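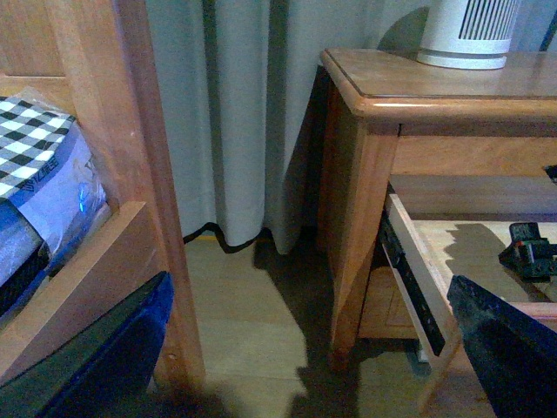

Plastic wrap and wooden furniture

Search the forum Search Advanced

4 min read

Skamdale Community Board > Schools and Kids > Green pledge at Trerkbridge Primary, is anyone convinced?

bindi_mum3
Got the note home about the Cutamik pledge. Families pay $30, download the app, tick off green actions at home and the class with the most points gets a tree planted in its name. I'm all for kids learning this stuff but I read the note twice and couldn't find what the $30 pays for. One tree? The app? My youngest is in Year 1 and has no phone, so I'd be the one ticking the boxes.

Has anyone's school done this already?

gravelroad
We had it at Kumsa last year. Four terms of it. The newsletter said we'd "completed 281 actions" and I still want to know what counts as an action. My son got one for turning off the telly. He turned it off because tea was ready.

Modupe Bako
I'm on the parents' group at Trerkbridge so I'll try to be fair. The fee goes to the company for the licence and the lesson packs. The tree is extra and the school pays for that. I've seen the lesson packs and the Year 5 one on landfill is decent. Teachers asked for something ready made as they don't have time to write their own.

bindi_mum3
Thanks Modupe. So the whole fee leaves the school? That should be on the note.

Modupe Bako
Agreed, and I've asked for it to be added. It is voluntary, for what it's worth.

pete_from_the_flats
Voluntary until your kid is the only one in class without points. I've got two at that school and they came home already counting. The older one wanted me to buy beeswax wraps because they're worth 5 points. We have a drawer full of takeaway containers that work fine and are worth nothing, as the app has no box for carrying on using what you've got.

gravelroad
Same at Kumsa. The list was very keen on buying things.

teachinthesticks
Different school, but I teach Year 4 and I've used it. Some of you are being a bit rough on it. Before we had it, sustainability in my room was one poster and a worm farm that smelled. With it the kids asked questions. One boy went home and got his nan to start a compost. I don't care much about the points and I tell the class that. You can switch off the class ladder in the settings.

pete_from_the_flats
Can you? Our note says the ladder goes up in the hall every fortnight.

teachinthesticks
Then that's your school's choice. Ask them to turn it off.

oldmate_harvey
My beef is with the measuring. If you want to know whether a school is wasting less, weigh the bins. It costs nothing and the kids can do it. Weigh them in February, weigh them again in December, put both numbers in the newsletter. I offered to lend the school my luggage scales and got a polite email back. Ticks on an app tell you how many people ticked.

teachinthesticks
Weighing bins at a school is harder than it sounds. Ours are shared with the preschool and the contractor comes before the gates open. We tried it for a month and half the weight was wet leaves.

oldmate_harvey
So weigh the classroom bins. No leaves in those.

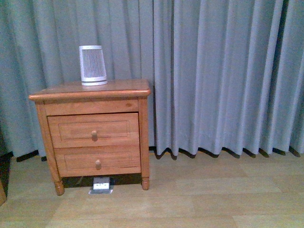
bindi_mum3
The action list is what's put me off for good, now that I've read all of it. Swapping to a "greener" product scores more than keeping the old one, in nearly every section. Bedroom is the worst. There are points for new bedding and points for a new lamp, and not one for leaving the room alone. Small wooden bedside tables like that one, with the rounded front edge, are what I'd call a green bedroom – solid enough to keep, and you can put whatever you like on top. I asked my daughter what she thought we should replace in her room and she said nothing, so by the app's reckoning she's a failure.

kel.w
Devil's advocate, some of those swaps are for people who were going to buy new anyway. My sister needed sheets and used the list to pick some. I don't see the harm.

pete_from_the_flats
Did it give her points for needing sheets?

kel.w
It gave her points, yes. She was pretty pleased with herself.

gravelroad
You can see how we got to 281.

Modupe Bako
I rang the school office this morning. The ladder in the hall is on hold until parents have had a chance to comment, and the note will be sent again with the fee explained. Harvey, I've passed on the classroom bin idea. The Year 6 teacher likes it but wants to know who'll cover the scales if they get dropped.

oldmate_harvey
They're eight years old and held together with tape. Drop away.

teachinthesticks
Please don't bin the lesson packs along with the ladder. If the money is the problem, ask if you can get the packs on their own. We looked into it here and never got a straight answer on the price – maybe a bigger school will.

bindi_mum3
I'd pay something for lessons. I won't pay $30 to tick my own boxes. Will hold off until the new note comes home and post what it says.

Related threads
Second-hand uniform stall, where did the money go?
Walking bus from Skamdale oval, drivers not stopping
Kumsa canteen and the paper straws
Worm farm free to good home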